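**Re: [te-jidouka 3529] Ivoraハンドの貸出評価、どうでした?**

フェルミンさん、みなさん、こんばんは。返事が遅くなってすみません。Narowさんから借りていたIvora、昨日の夕方に箱へ戻したところなので、忘れないうちに書いておきます。

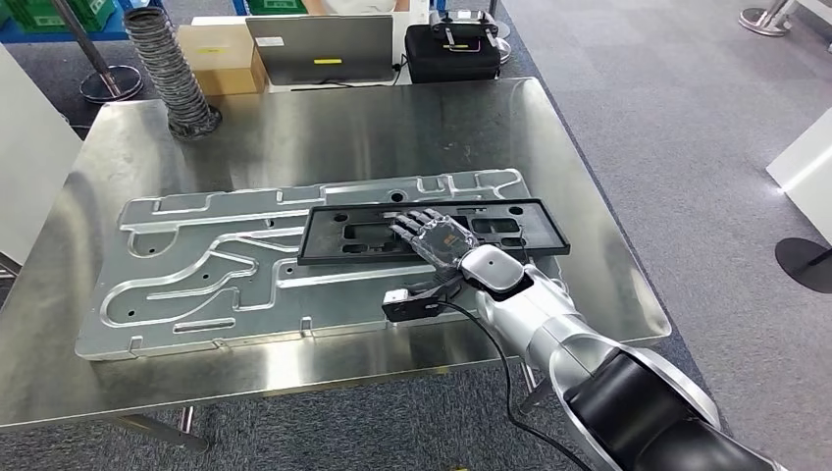 先に結論めいたことを書いてしまうと、うちは買う方向で見積もりをもらっています。ただしハンド単体で、付属のソフト(Ren)の年間契約は見送りです。理由は下のほうでだらだら書きますので、時間のない方は「Renのこと」という段だけ読んでもらえれば十分かと思います。

まずは元のメールを引用しておきますね。

> Fermín Henríquez wrote:
>
> こんにちは、フェルミンです。うちの現場でも5本指のハンドを試したいという声が出ています。相手は平たい樹脂の部品と金属の板で、今は人が置いて、手で押さえて、浮きがないか指で確かめています。
>
> 二爪のグリッパーでは掴んで置くところまではできるのですが、「押さえる」がどうしてもうまくいきません。板の上で部品がずれます。専用の治具を作れば済む話だと上司は言いますが、品種が毎月変わるので治具棚がもう満杯です。
>
> 聞きたいのは次のことです。
>
> 1. 面で押さえる動作は本当にできるのか
> 2. 指の透明カバーは傷まないか、掃除はどうか
> 3. ケーブルの取り回し
> 4. Renは必要か。ハンドだけ買って自前の制御から動かせるのか
> 5. Plinbridgeのブラケットを使っている人がいたら感想を
>
> カタログは読みました。カタログに書いていないことが知りたいです。

最後の一行、わかります(笑)。カタログの動画、卵とかイチゴとかばっかりですもんね。イチゴを掴む予定はうちにもないです。

## 1. 押さえる動作

これができるかどうかを見たくて借りたようなものなので、評価期間の半分以上をここに使いました。

うちの課題もフェルミンさんのところとよく似ていて、溝を彫ったアルミの大きな板の上に、窓のあいた黒い枠を合わせる作業です。板のほうは溝がうねうね走っているし小穴もあちこちにあるしで、枠をどこに合わせればいいのか人間でも最初は迷います。新人さんはだいたい一度は向きを間違えます。私も間違えました。

やらせた動作はこうです。枠を仮置きする、手のひらを下に向けて五本の指を伸ばす、枠の上にのせる、そのままじわっと荷重をかけながら少しずつ寄せる。指を伸ばしたまま枠の窓をまたいで当てられるので、二爪で端っこをつまんで押すのとはずれ方がまるで違いました。つまんで押すと反対側が逃げて、追いかけて直すとまた逃げて……というあれが、かなり減ります。

ただ、一発では決まりません! 仮置きの段階では枠が溝に対してちょっと斜めになることが多くて、そこから寄せる動作が必要です。最初の二日ほど、私はこれを「仮置きの精度が悪い」と思い込んで置く位置の調整ばかりやっていたのですが、むしろ斜めに置かれる前提で寄せる動作を丁寧に教えたほうが早かったです。二日返してほしい。

寄せるときは指先より指の腹で触ったほうが安定します。指先だけだと窓の縁に引っかかって、枠ごと持っていかれます。アルミの板はそこそこ重いので動きませんけど、軽い板だと一緒に滑るかもしれません。うちの作業台はステンレスの天板でつるつるなので、軽い板を使うなら下に何か敷いたほうがいいと思います。

浮きの確認については、すみません、そこまで試せていません。荷重の値は取れるのですが、それで浮きの有無を判定するところまでは作り込めませんでした。フェルミンさんのところで一番知りたいのはここかもしれないので、もし借りることになったら逆に教えてください。

## 2. 透明カバーと掃除

指も手のひらも透明で、中の黒い部品が透けて見えます。届いた日はみんな寄ってきて覗きこんでました。手のひらの中にオレンジがかったところがあって、「これ何?」と全員に聞かれるのですが、説明書の図にもそこだけ名前が書いていなくて、Narowさんに質問を投げたままです。返事が来たらここに流します。

傷は、金属の板の縁に何度もこすったわりには目立ちません。ただ細かい粉はつきます。透明なのでよく見えてしまうんですね。私は毎日終わりに乾いた布で拭いていました。アルコールで拭いていいかは材質の確認が要るとのことで、こわくて一度も使っていません。油を扱う現場だと曇りが気になるかも。

あと、照明。上の明かりが天板に映って、さらに手首の白っぽいカバーもよく光るので、カメラで位置を見る人は反射に気をつけてください。うちは画像処理のしきい値をずいぶんいじりました。最終的には明かりをひとつ消すという身も蓋もない方法に落ち着いています。

## 3. ケーブル

ここは不満が多いです。手首のあたりから黒いケーブルが一本出るのですが、余長の行き場がありません。うちの場合、台の手前側に垂らす形になって、腕を手前に引くと台の縁に当たります。当たってもすぐ切れるようなものではないと思いますが、毎日何百回とやるなら話は別です。

腕に沿わせて面ファスナーで留めるのも試しました。今度は手首をひねったときに突っ張る。留める位置を肘側にずらすと少しましになって、でもたるみが増えて、また縁に当たる。いたちごっこです。購入するなら腕の側にガイドを一か所足すつもりで、図面だけ描きました。欲しい方には送ります(たいした図面じゃないですよ)。

説明書には屈曲の試験が3000回と書いてあって、どの姿勢で曲げた数字なのかが書いてない。手首のひねりが入っているかどうかで全然違うと思うんですけど。これも質問に入れてあります。

## 4. Renのこと

長くなりますがお付き合いください。

Renは教示用のソフトで、指ごとの動きを画面で組んで、つないで、ハンドに送るやつです。ノートPCに入れて台の奥に置いて使いました。画面はきれいだし、最初の一時間は本当に楽しかったです。握る、開く、つまむ、のひな型が最初から入っていて、マウスだけで動くところまで行けます。ロボットを触ったことのない同僚も昼休みに動かせていました。あれはすごい。

でも、押さえる動作のひな型がないんです。五本伸ばして手のひらを下に、というだけの姿勢なのに、指を一本ずつ数値で作ることになります。しかも作った姿勢をほかの姿勢とつなぐと、間の動きを勝手になめらかにしてくれて、途中で指が軽く曲がる。曲がった指が枠の窓に入る。枠が持ち上がる。これを直すのに、間に何個も中継の姿勢を挟みました。

で、三日目くらいに自前の制御からじかに指の角度を送ってみたら、そっちのほうがあっさりしていました。通信の仕様は公開されていて、文書も読める日本語です(ここは褒めたい)。なのでフェルミンさんの4番の質問への答えは「Renなしで動きます、コードを書ける人がいるなら」です。いない現場なら、Renがあったほうが絶対に早いです。

契約の話もすると、Renは年ごとの更新で、更新しないと新しい版が入らないだけで手元のは使い続けられる、と口頭で聞いています。口頭なので、契約書で確認してくださいね。うちは一年目だけ買う案も出たのですが、見積もりの欄が複雑になるからという実に事務的な理由で消えました。

そうそう、履歴の保存が2000件までで、超えると古いものから消えます。警告なしです。私は最初の日の記録をこれで失くしました。荷重の値を比べたい人は早めに書き出しておいてください。

## 5. Plinbridgeのブラケット

使っています。手首の少し下、腕の裏側につく黒いやつです。斜め前に張り出していて、先に小さな白いブロックがついています。

取り付け自体は簡単で、工具もふつうの六角レンチだけ。がたつきもありませんでした。ただ張り出しているぶん、手のひらを下にして台に近づく動作だと、どうしても台との隙間が気になります。うちは手を奥に伸ばして使うので今のところぶつけていませんが、手前の低い位置に手を下ろす人は、先にゆっくりの速度で一度なぞったほうがいいです。干渉の計算にこの出っ張りを入れ忘れると、ソフトの中では無事で現物だけぶつかります。私は入れ忘れました。非常停止が間に合ったのは運です。

値段のわりに説明書が紙一枚なのはどうかと思います。

## その他

・音は静かです。隣で電話できます。

・指を伸ばしたまま長く荷重をかけると、そのあと開閉が少し鈍く感じました。気のせいかもしれません。数字は取っていません。

・貸出の箱の緩衝材が凝っていて、元どおりに戻すのに二人がかりでした。開けるときに写真を撮っておくことを強くおすすめします。

・サポートは丁寧でしたが、返事は翌日以降になることが多かったです。夕方に詰まるとその日は終わりです。

貸出の枠は4月ぶんがまだ空いていると担当の方が言っていたので、フェルミンさんのところで試すなら早めに申し込むのがいいと思います。申込書に「用途」の欄があって、そこに押さえる動作のことを詳しく書いておくと、それ用の設定を入れて送ってくれるらしいです。私は「組立評価」とだけ書いたので、握る設定しか入っていませんでした。

寄せる動作の手順は、まだ私のメモ書きの状態です。明日の午前中に少し整えて、このスレッドにぶら下げます。中継の姿勢の角度もそのまま載せますが、うちの枠の寸法に合わせた値なので、そのまま流し込まないでくださいね。

それと、ほかのハンドで同じように「面で押さえる」をやっている方がいたら、指の腹に何か貼っているかどうか教えてほしいです。薄いゴムを貼るか迷っていて、貼ると寄せるときに滑らなくなりそうで、まだ手が出せていません。

では、また明日。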